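Sorting small bricks by colour: is it worth it?

Skamby
Nov 2, 2018
I have inherited 216 bricks, mostly red and blue, and a strong wish to see them in order. Colour or shape?

MacLeod
Colour, if there are only two. Open blue bins, nothing clever.
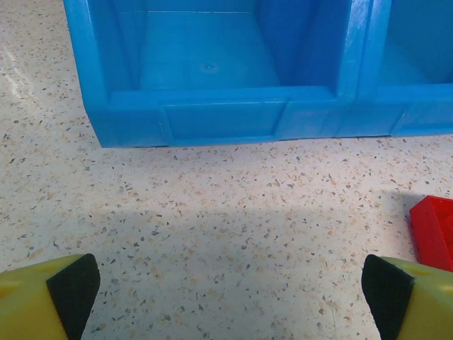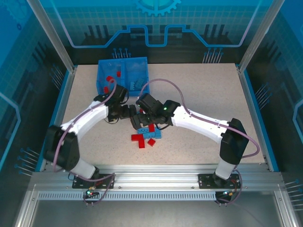 Red in one side, blue in the other. It looks marvellous until you want one particular red L-shaped piece – then you tip the lot out and start again. I did this in June and have not fully recovered.

Planeck
Shape. Your eyes can find red on their own.

Adstead
I use a biscuit tin.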